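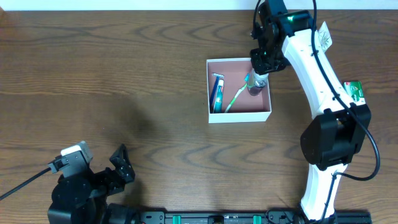

Manju thinks the cup should go in first and everything else should be made to fit around it, and wrote as much in the margin of my last entry, in pencil, with two underlines. Fine! I spent the morning trying it her way and I have to say I've come around about halfway.

January, notebook 2, started a bit after 8:30 with coffee on the wrong end of the bench as usual.

So, where we are with the bathroom box for Ziddale. Same white cardboard box, pink inside (Lucía calls it salmon, the order form calls it something fancier, I'm writing pink). Going in: the razor, the toothbrush and the glass cup, plus whatever small stuff they finally settle on. Lid is a separate job and I'm not touching it today. All I wanted from this morning was a layout that somebody who has never seen the box can pack in one go without having to shuffle things around afterward.

Old way, for the record: razor standing up against the left wall with the head at the top, then the slim stuff next to it, then the green toothbrush on a slant, and the cup last, down into the top right corner. It looks good. I still think it's the best looking one we've had, with the blue of the razor handle on one side and the brush going up across the middle with the bristles up near the far edge. You take the lid off and you see everything you've got, nothing is hiding under anything important.

The trouble is the cup going in last. You have to come straight down into the corner holding it by the rim, and the bristle end of the toothbrush is sitting right there next door. Come in a little too far left and you knock the brush. Then you fix the brush and you've nudged the razor, and now you're repacking the whole thing with a glass in one hand. I did it four times in a row and I was muttering by the third.

Manju's way: cup into the corner first, snug against both walls, then razor, then slim things, then brush last. Much calmer. The cup gives you something to aim at, and the brush can lean right up to it without anything having to squeeze past. What I don't like is that the cup gets handled less carefully when it's first. You put it down, you stop thinking about it, and then your wrist bumps it when you reach across for the razor. Clear glass on pink is pretty but it's easy to lose sight of when you're going quickly. I bumped it twice. No damage, just that awful little clink.

So, halfway. My version for this afternoon was cup second: razor against the left wall, cup into the corner, then fill in the middle. Your hand never has to cross over the glass, and the brush still goes in last with a clear run. I packed 16 that way after lunch, all from empty, and had to redo one (dropped the razor, my own fault, nothing to do with the layout). I'd like somebody other than me to do the same 16 before we write it up on the card. Rosalía, you're left-handed, would you? I have a feeling it might all flip around for you and I'd much rather know now.

Things I noticed along the way, in no sensible order:

The razor wants to slide. Standing it against the wall is fine while the box is flat on the table, but tip the box toward you and down it goes, head and all. We talked ages ago about a little slit in a card strip to hold the handle. Crescencio cut one from the Kostberg offcuts and it does hold, only he made it 19 mm deep and that covers too much of the handle for my taste. Could we go shallower? Even half that, I'd guess. It only has to stop the thing from wandering.

The slant on the toothbrush is doing more than I gave it credit for. I tried it straight up and down next to the razor and it looked like a drawer at the drugstore. I tried it lying across the bottom and then it's in the way of everything. The diagonal takes up the empty middle and leaves you an easy spot to pick it up by. Leave it slanted, low left to high right, please, no more experiments from me.

Tissue. I know, I know. Araceli is right that the cup needs something under it or around it before these go anywhere in a van, and I've been putting off the question because tissue covers up the pink and the pink is half of what they're paying for. She suggested a ring of soft board around the base only. I like that a lot. Asked Alcaraz for a sample pack, should be in the same delivery as the cups.

Fingerprints! Pick the cup up by the side and you leave a full set, and they show. Rim only, or gloves. I vote gloves, the rim is where people drink from. Added a pair to the bench drawer, top left, please put them back there.

Now the scary part. The full order is 3360 boxes, and I timed myself at around seven to a tray before I need to stand up and stretch, so the trays we have are the right size even if it was a total accident. I haven't multiplied out the hours and I'm not going to do it at the end of the day. Lucía has the delivery dates from Noveck and she can do the unhappy arithmetic.

Still open:
- Rosalía to try cup second, left-handed
- shallower slit for the razor (Crescencio)
- board ring for the cup, wait for sample
- ask Ziddale whether the brush color is fixed. I've grown attached to the green but I can see them wanting white
- one of the empty boxes has a soft corner, I put it on the shelf by the door so it doesn't get used by mistake. Are there more like it? Check the bundle it came from

Manju, I've left your pencil note where it is and put a tick next to it. Half a tick.

4:10 pm, adding this before I go: tried the layout once more with the box turned so the cup corner is nearest to me. Horrible, your sleeve goes right through the toothbrush. Cup corner stays at the far right.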